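Foam blocks on a wooden board: sorting by color or by shape first?

marlene_s
Saturday, April 13, 2019

Hello everyone, I've been reading along for months and finally have something to ask. My grandson is staying with us through the end of April, and I bought a bag of those soft foam shape blocks so he'd have something quiet to do at the kitchen table while I get supper on. He loves them, bless him, but we have a small family argument going. I put the pieces out on my maple board and ask him to bring me all the yellow ones, then all the green ones, and so on. My daughter thinks he should be learning the shapes first, because he already points at colors just fine and I'm only asking him for what's easy. So which comes first? And do you put out the whole bag or just a handful?

Marlene

frauke.kohlhase

Welcome, Marlene! I ran a little playgroup out of my living room for 17 years and I was firmly on the color side the whole time. Children see red before they see "star," and a child who feels clever stays at the table longer, which I imagine is what you want while the potatoes are on. As for how many, please don't tip out the whole bag. With too many pieces mine just swept the lot onto the floor and laughed (and then I was the one on my knees under the sofa).

Eight or so is lovely. I keep the pairs snuggled up together on one side, two yellow, two green, two red, and then leave the blue ones a little way off so there's an obvious place to begin. They nearly always go for the ones standing by themselves.
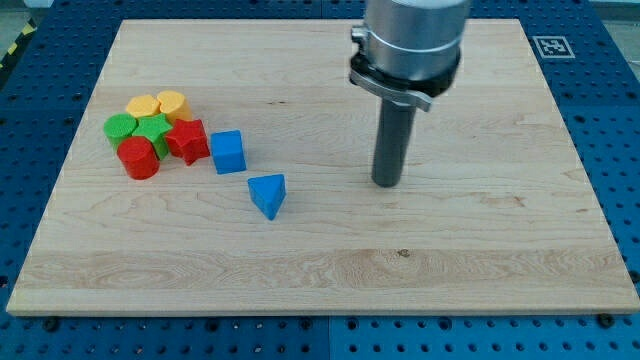
Once that's going well I start mixing in the other question, very casually, while I'm doing something else. "Can you find me another one like this?" and I hold up a cylinder and wait. Some children hand you the same color and some hand you the same shape, and both are perfectly good answers as far as I'm concerned. I never corrected either one.

Sihan T

I'm going to disagree a little, Frauke, though I love the waiting part! We did colors for ages with my daughter and when we got around to shapes she wouldn't hear of it. A star was "the red." The green star was "the green," and she got quite cross if I said otherwise. With my son I started with shapes, cylinders against everything else, and he picked up colors by himself along the way. Two children isn't much to go on, I know.

frauke.kohlhase

Oh, "the red," I've heard that one many times! They do grow out of it, Sihan. But I'll grant you that having a cylinder in several colors helps a great deal, and I would always keep those in.

danuta_g

Can I ask about the board? I'm all for a board, it keeps everything in one spot and you can lift it away at mealtimes, but ours is oiled and I worry about foam sitting on it. Has anyone had marks?

marlene_s

Danuta, mine gets wiped and left to dry standing up before the blocks go anywhere near it, and I haven't seen a mark yet. I'd give a freshly oiled one a few days. Thank you all so much, this is more help than I got from my whole family! I'll try the smaller group tomorrow and hold up a cylinder when he's in a good mood. My daughter has asked me to say that Sihan is right.

Sihan T

Tell her thank you from me!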